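# Fruit in a shallow tray vs. a bowl - who's converted?

**clurk_kitchen** wrote:

I have been a fruit bowl person my whole life and I think I'm done. Hear me out.
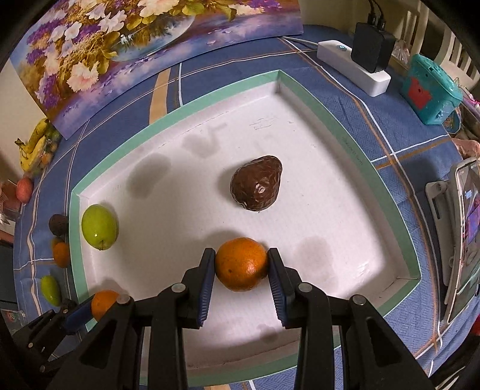 We had a big deep bowl in the middle of the table and every single week something at the bottom went bad before we got to it. You'd lift out a nice apple and underneath was an orange with a furry green patch, and then everything smelled like it. So in May I started using the lid off a shallow box as a tray. White inside, mint green rim, cost me nothing. Whatever needs eating next goes in the lid, and the rest of it sits out on the tablecloth until there's a gap.

Right now the lid's job is an orange, an avocado and a green apple. The bananas live up near the edge of the table with some other odds and ends, and there's another avocado, a mango, a red apple and more oranges waiting their turn along the side.

Does anybody else do it this way? And what do you do about avocados? I either eat them like erasers or scrape them off the spoon, no middle ground.

---

**purnow_porch** wrote:

Converted years ago! I use an old cafeteria tray and I will never go back. My mother thinks it looks like a hospital. She has a cut glass bowl from her wedding with a pedestal on it, and I swear the same lemon has been in there since I was in high school.

For the avocados - stop squeezing the sides. Press very gently right up by the stem. If it gives a little there, eat it that day. If it doesn't, leave it out next to the bananas and check tomorrow.

---

**wan602** wrote:

I'm going to be the grump. A tray takes up half the table. I have a table that seats 4 if everybody keeps their elbows in, and I'm not giving a whole place setting to an orange.

Also a bowl is fine if you just buy less fruit. My wife and I get enough for 2 or 3 days at a time and nothing has gone moldy at our place in ages. The trouble with these setups is you see all that space and you fill it up.

---

**clurk_kitchen** wrote:

@wan602 ok the buying less thing stings a little, fair enough. But the store is a 13 mile drive and I'm not doing that every other day for a mango.

The table space is a real complaint, I'll give you that. Ours is long and it was already covered in stuff - the power strip lives at that end, there's a tablet in a stand, the big flower painting is leaning on the wall because we never hung it. The fruit is the best-looking thing on there apart from the painting.

---

**bullunlow_baker** wrote:

Love that tablecloth, the blue with the stripes going across! Is it cloth or the wipe-off kind? Asking because I had a woven one under my fruit and one leaky peach ended it. I soaked it, I scrubbed it, I hung it in the sun for two days and you can still see a ring.

My two cents on the actual question: tray yes, but line it. A folded dish towel is plenty. Fruit on a hard surface gets a flat soft spot where it sits, pears especially. And turn things over when you walk by.

---

**purnow_porch** wrote:

Oh I disagree on the towel. I tried it, and the towel held on to the damp and I got mold faster than before. Bare tray, wipe it down when you restock. Mine gets a quick pass with vinegar and water and that's it.

---

**bullunlow_baker** wrote:

Were you washing the fruit first and putting it down wet? That would do it. I only wash right before eating. A dry towel under dry fruit has never given me any trouble, and I've been doing it since before we moved.

---

**purnow_porch** wrote:

...I was washing the fruit first. Ok. I'm still keeping my bare tray.

---

**clurk_kitchen** wrote:

Ha, well my lid is bare and it shows. There are gray water stains all over the white part and a bit of pencil scribble up near the top that I have never gotten around to erasing. I may try the towel for pears but I like being able to see the bottom. It's the whole reason I quit the bowl.

Tried the stem press on both avocados this morning. The one in the lid gave a little so it's going on toast. The small one is still a rock.

---

**wan602** wrote:

Question for the bananas people. Why are your bananas anywhere near the rest of it? They make everything else ripen faster. Apples do it too. If you want your oranges to last put the bananas on a hook on the other side of the kitchen.

And oranges can go in the fridge, by the way. They last weeks in there. I don't know why everyone insists on having them out.

---

**bullunlow_baker** wrote:

Because a cold orange hurts my teeth! And my kids will not open a drawer to find fruit. If it's out where they can see it they eat it, and if it's in the fridge they tell me there's no food in the house. I'd rather lose an orange once in a while.

He's right about the bananas though. Mine hang off a cup hook under the cabinet and they do slow everything else down less... I mean they speed everything else up less. You know what I mean.

---

**clurk_kitchen** wrote:

I do put the hard avocados by the bananas on purpose, so they're staying in the same zip code at least. But I could scoot the mango down to the far end if it isn't supposed to go too fast. Do you all wait for a mango to change color? This one's green and I have no idea if it's the kind that stays green.

---

**purnow_porch** wrote:

Ignore the color, some of them stay green right to the end. Smell it at the stem. If it smells like mango, it's ready. If it smells like nothing, wait. Then put it in the fridge once it's ripe and you get a few extra days.

---

**wan602** wrote:

Agree with porch on mangoes, write it down somewhere.

I'll try a tray if I can find one small enough. There's a cookie sheet from the toaster oven we never use. If it's still on my table in two weeks I'll come back and say so, and if it isn't, I'm keeping the bowl and I don't want to hear about it.

---

**bullunlow_baker** wrote:

The toaster oven sheet is a great size for two people! Put a towel on it.

---

**purnow_porch** wrote:

Do not put a towel on it.

---

**clurk_kitchen** wrote:

Avocado report: perfect, one brown string near the pit and that was all. Baker, I forgot to answer you about the tablecloth. It's got a woven pattern to it, and I haven't tested it against a peach yet. I'll keep the peaches in the lid this summer.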